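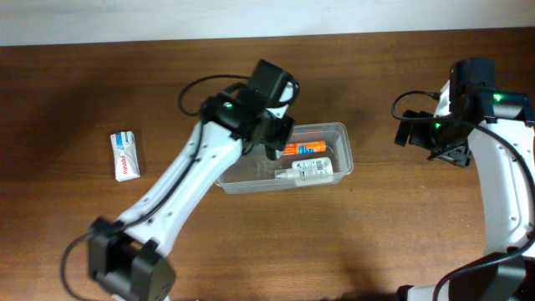 What is a clear storage tub used for? It holds small packaged goods together on a table, shelf or drawer floor while leaving them visible from the side and from above.

A clear storage tub is a shallow, open container of transparent or translucent plastic, usually rectangular with rounded corners. It belongs to the wider group of household organizers and differs from a storage box in having low walls and, in most cases, no lid.

Materials and form

Most tubs are molded from polypropylene, polystyrene or PET. Polypropylene is slightly cloudy and bends without cracking. Polystyrene is clearer but brittle. Walls normally taper toward the base so that empty tubs nest. The rim is often thickened to stiffen the walls, and may look gray where light passes through more plastic.

Use

Tubes are laid flat, usually along the longer side. Small cartons can stand upright in a tub or be kept beside it if they are stable on their own. The Mitby pattern, a common medium size, has a capacity of 868 milliliters; the narrower Wesby holds 430.

Care

Tubs are washed by hand in warm water with a soft cloth. Abrasive pads leave fine scratches that reduce transparency. In his handbook of home storage, Saulius Paju advises against stacking filled tubs more than two high.

See also: Drawer divider; Carton; Nesting container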